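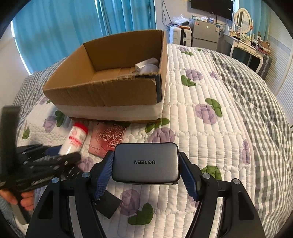

Small stuff box: sort it or just pile it in?

mossy_kettle
Moving at the end of May and I've hit the stage where everything big is dealt with and what's left is bits. Chargers, little bottles, cards, scraps of cloth I can't throw out because they might belong to something. My method so far is one open box on the bed and whatever is lying on the quilt goes in it. My partner thinks this is lunacy and that I should be sorting by room, with labels. I think sorting by room makes sense for pans and makes no sense at all for a phone charger, which lives in every room. Who's right? We have a 2250 mile drive at the other end of this so please be kind.

Kolbrún Blöndal
Your partner, sorry! I did the big pile box two moves ago and I was still digging in it at Christmas. Chargers go in a zip bag, the bag goes in a box marked OPEN FIRST, and that box rides in the car with you. If you're driving that far you'll want to charge a phone at a motel the first night anyway. Cards and paper in a big envelope. It takes maybe one evening with the radio on.

tuckpoint_dan
Disagree with the above. I've moved seven times and the sorted boxes were never any better than the junk ones, they just took longer. Small things fill the gaps around bigger things. That's their job! Wrap the chargers in socks and stuff them down the sides. You unpack the big item, the sock falls out, there's your charger.

Kolbrún Blöndal
Dan, and then which box is the sock in?

tuckpoint_dan
One of them :)

hallway_fern
Can I put in a word about the bottles. Please, please don't lay small bottles loose in a box with electronics, I don't care how tight the cap feels. I lost a nice desk clock to nail polish remover. Tape over the cap, into a sandwich bag, then stand it upright, and if it can't stand upright it goes in the bathroom box with the towels where the worst it can do is ruin a towel.

mossy_kettle
OK the bottle thing I will do, my partner is reading over my shoulder and nodding very hard. The cards are more of a question. I have a whole lot of them, fancy embossed ones with roses and so on, some never used. Do people keep these??

hallway_fern
I keep them. Flat, between two pieces of cardboard, rubber band around the outside but not tight or it dents the edges. Anything embossed gets squashed if there's weight on it so put it near the top.

greyline22
Toss the cards. You said yourself you haven't used them. I got rid of 200 greeting cards before my last move and have not thought of a single one since.

hallway_fern
That makes me sad, greyline!

greyline22
I kept the ones with writing in them, I'm not a monster. It was the blank ones. Gave them to the thrift store on Olton Street, they were happy to have them.

Pell_and_Co
Nobody's asked about the box itself. If you're reusing an old one, look at the top edge and the corners before anything else. A small tear up top doesn't matter much if you're going to close it with flaps, but if the flaps are gone you need to think about what's holding it shut. Run tape all the way around the lower part, overlap the ends by a hand's width, and two strips crossed on the bottom. I used to load trucks for Lauritsen and the ones that gave out were almost always at the bottom seam.

tuckpoint_dan
Seconding the tape. And skip the bargain stuff. I had a roll of Driltton tape that let go as soon as the garage got warm.

Pell_and_Co
Funny, I've used Driltton for years and it's been fine. Was the cardboard dusty? Tape won't stick to dust no matter who makes it.

tuckpoint_dan
...it may have been a little dusty.

Kolbrún Blöndal
Mossy, one more thing and then I'll leave you alone. Do it on a table instead of the bed! Small things slide toward the box the minute you lean on the mattress, and then you find a screw in the sheets at 2 in the morning. If it has to be the bed, put down a tray or a big baking sheet.

mossy_kettle
The table is already wrapped, so bed it is. But a baking sheet I can find. Here's where we landed after a fairly long talk in the kitchen: chargers and cables in a zip bag in the car (Kolbrún wins), bottles bagged and in with the towels (Fern wins), blank cards cut down to 20 that I really love and the rest going to a thrift store. Everything else gets stuffed down the sides, in socks, Dan style.

greyline22
20 is a lot of blank cards.

mossy_kettle
I know. They're pretty.

Pell_and_Co
Which way are you going with the labels? Put them on the side, not the top. Once they're stacked you can't read the tops.

mossy_kettle
Sides, in marker. I bought a pack of those colored Prulix stickers too but my partner has already claimed them for the kitchen.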